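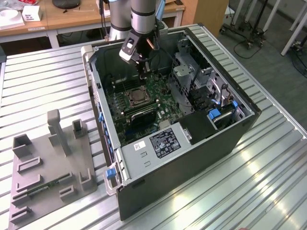
Case on its side, cooler off, power supply still fitted.

Clalard Community Help > Desktops > Disassembly and parts

Order of removal for motherboard in tower with blue release tabs

Posted by Jarlath Dunne, 2022-09-02
Viewed 1358 times

I am stripping a used office tower and want the board out in one piece. The side panel and the CPU cooler are already off. The processor is still in its socket. The service sheet I was given covers a different revision and assumes the power supply comes out last, which does not look practical on this case.

Layout as it stands, with the case lying on its side and the opening facing up: the power supply is a flat metal box along the near side, and the drive cage is at the right with perforated panels and brackets around it. There are blue plastic tabs at the drive cage, a row of smaller blue ones along the left inner edge, and a blue latch in the gray handle at the front corner.

What I need to know:

1. Does the power supply have to come out before the board, or only be unplugged from it?
2. Are the blue tabs all tool-free releases, or do some of them only hold cables or drive rails?
3. Should the processor stay in the socket while the board is moved?

The board is going into a second case of the same model at our Nernham workshop. The drive is a 480 GB SSD, already backed up, so data is not a concern. I have a magnetic Phillips driver and a plastic spudger. I would like to avoid breaking a tab, as I have no spares for this chassis.
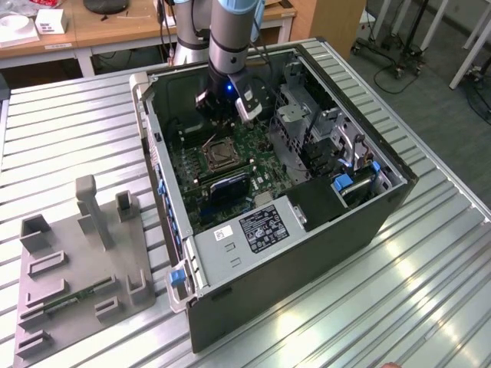
3 replies

Talha Mirani
Accepted reply

Taking your points in order.

Power supply. Take it out first. In a case with this arrangement the supply sits beside the board and its harness passes over it. You can unplug it and leave it in, but the board normally has to slide a short distance before it lifts, and a fixed supply reduces the room you have to tilt it. Disconnect the AC cord, hold the power button for a few seconds, then unplug the main board connector and the CPU power connector. Press the latch on each plug and pull on the plastic body. Do not pull on the wires. Follow the remaining leads to the drives and unplug them at the drive end. The supply is usually held by screws on the rear panel, sometimes with a clip underneath as well. If it will not move with the screws out, look for the clip before using force.

Blue tabs. On most business towers blue marks a part that is meant to be moved by hand during service. It does not tell you which part. The larger tabs next to a drive cage generally release the cage or a drive. A row of small ones along the front edge is more often the retention for a bay cover or drive rails, and those can stay where they are if you are only removing the board. Press one tab at a time and watch what moves. Old plastic goes brittle, so if the case has been stored somewhere cold, let it reach room temperature.

Expansion cards. Pull any card before touching the board screws. Open the bracket retainer at the rear, release the slot latch if there is one, and lift the card straight up.
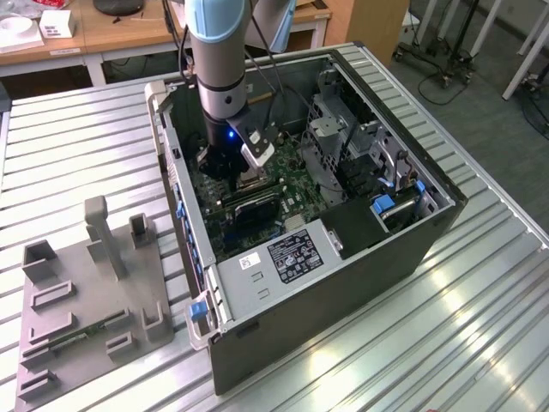 Then label the front panel connectors before you unplug them. Masking tape and a pen are enough. The power button lead is the one people forget, and on some boards it is a single keyed block with a lock. A phone photo of each corner of the board is also useful at reassembly, provided it is sharp enough to show which way round the plugs sit.

Processor. Leave it in the socket with the retention frame closed. The frame protects the contacts. Clean the old thermal paste off the lid once the board is in the new case, and use fresh paste when the cooler goes back on.

Board screws. I can't give you a count for that revision. The last one I did had 7, and one of them was a threaded standoff that took a different driver. Check under the cooler bracket position as well -- on some models the cooler screws into the chassis, and on others it screws into a backplate that comes away with the board.

Egan

Agree with removing the supply first. I would add the drive cage to the list. If it swings up or lifts out it gives you a lot more room for the data cables, and you can see whether any wires are tied to the underside.

Uro

just leave psu in and wiggle it, worked on mine

Jarlath Dunne

Supply and cage it is. I will put the screws in a tray by stage and post the board screw count for this revision when I have it.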